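August, drying room log, evening

Shallot harvest is in. Lifted the last two rows before breakfast while the soil was still firm, shook off what would shake off, and left the tops on. Yield from the east bed after trimming out the soft necks: 65 kg. The west bed is not weighed yet and will be lower, judging by the bulb size at the shaded end.

Humidity in the drying room is the problem this year. The hygrometer on the north wall read well above the one by the door at every check, and the two agree when I put them side by side on the bench, so the difference is in the room and not in the instruments. Air is short-circuiting from the inlet to the extract fan along the ceiling. The bulbs on the lower racks see almost none of it.

Jasper Willems came by at four and suggested blanking off the top third of the inlet with board. Did that with an offcut and four screws. Held a strip of tissue at the lowest rack afterwards and it now lifts, weakly, toward the fan. Before, it hung straight down. Will leave the board for two nights and compare readings before I cut anything permanent.

Fan is the Bosman unit from the old dairy. Bearings are noisy on start and quiet once warm. Running it at the middle setting. The high setting trips the breaker if the kettle is on, so I have written this on the breaker box.

Trays

Switched from slatted crates to shallow trays for the small grades. Air has to go over the bulbs instead of through them, so single layer only, turned daily. The rims stack without crushing the necks, and a tray can be carried level with one hand underneath.

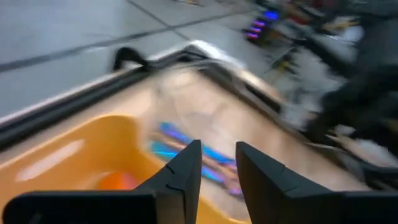
Curing schedule

Necks first. A neck is done when it will not roll between finger and thumb. Last year I went by skin color and put three trays away too early, and all three had gray mold by the first frost. Checked twelve bulbs from the middle rack tonight: five done, seven still slippery. No change to the schedule.

Grading starts when the lower racks catch up. Small ones go to Hilde Peeters for pickling, as agreed. She wants them untopped and will trim them herself. Medium for the kitchen. Large and doubles kept back for planting, except anything with a split skin.

Count needed for next year's planting is 2000 sets for the east bed at the present spacing. The paper bag from last season had 916 in it at planting time, which is why the west bed was filled out with bought sets from Flernemico. Those bolted. I do not intend to buy them again. If the doubles keep, there should be enough of our own for the east bed, and the west bed can go to leeks.

Bram Hoekstra asked whether the sets should be stored warm or cold. I told him warm until midwinter and then cool, to hold back flowering. Found the old notebook afterwards and it says the same, though the figure for the changeover has a water stain across it. Will ask Lieven Verstraete, who copied out that page before the flood.

Other

Rain gauge empty for the ninth day. Moved the soaker hose to the celeriac and left it on until dusk. Pump pressure normal. Filter housing has a slow drip at the lower thread; retaped it and it still drips. Needs a new O-ring. Measured the old one with calipers and wrote the size inside the shed door.

Leek rust on the outer row, light. Took off the worst leaves and burned them.

Second hygrometer reading at nine: north wall down slightly, door unchanged. Window shut for the night, fan left on middle.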